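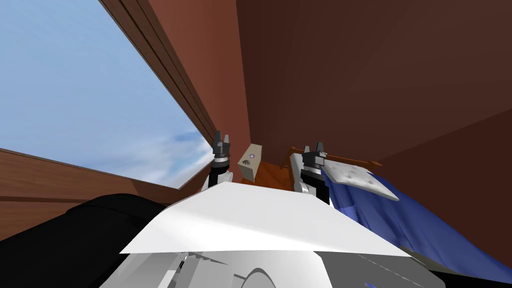 Protection relay trips on undervoltage every time the big pump starts

Posted by Marin Stoyanova, 22 August 2026

I look after the electrical side of a small waterworks at Rornora. We have our own transformer fed from the local line, and a standby generator that takes over when the mains fails. On mains everything is fine. On the generator, the undervoltage relay opens the main breaker when the largest pump starts. The smaller pumps start without trouble.

The relay is a Godatness unit, fitted in May when the old panel was replaced. The pump is started direct on line, same as it always was. The generator is rated at 300 kVA. The old panel had no undervoltage protection that I can find on the drawings, so this may have been going on for years without tripping anything.

The fitter who did the panel says to turn the undervoltage function off. I am not keen on that. Is there a setting I should be looking at first, or is the generator too small for the job? The hour counter reads 1,654 if that matters.

Bujar Spahić

Had the same thing at a quarry. Turned it off, never had a problem since. The generator has its own protection anyway.

Spyros Mujić

I would not turn it off until you know what the generator controller does by itself. Some of them only look at overspeed, oil pressure and temperature, and leave the voltage to whatever is in the panel. Look in the controller manual under alarms and shutdowns.

A motor started direct on line takes several times its running current for a few seconds. The mains can supply that with a small dip. A generator can't hold its voltage up so well, and the dip is deeper and lasts until the regulator has caught up and the motor is near full speed. If your relay has a short time delay it will see that as a fault.

The order I would go in:

Read the event log on the relay after a trip. It should give you the lowest voltage and how long it stayed under the setting. If it keeps a waveform record, save that as well before it gets overwritten.

Compare that with the delay. A delay set for the mains supply is often too short for a generator. Most relays of this sort have two setting groups, and you can switch between them with a contact from the changeover switch. Keep the mains settings in group one and put a longer delay in group two. Whoever did the protection study should agree the figures. Don't guess them from a forum, this one included.

If the log shows the voltage going very low, or staying low for the whole run-up, a longer delay will only hide it. Contactors will start dropping out and the motor may not get up to speed. Then you want a soft starter on that pump, or at least make sure it is the first load on after changeover. Starting it last, with everything else already running, is the worst case.

The running hours don't tell you much. The state of the voltage regulator might, so ask for it to be checked at the next service.

Marin Stoyanova

Thank you both. The log says the voltage fell to 71 per cent and was back within the setting before the motor had finished running up. The delay is the same in both groups, so I think group two was just copied across. The big pump is also last in the starting sequence. I will move it to first and ask Pavlović, who did the study, for a proper group two setting.

Zorica Kolev

Check that the changeover contact is wired to the relay input before you pay anyone for new settings. Ours was on the drawing and the cable was in the trunking with nothing on the end of it.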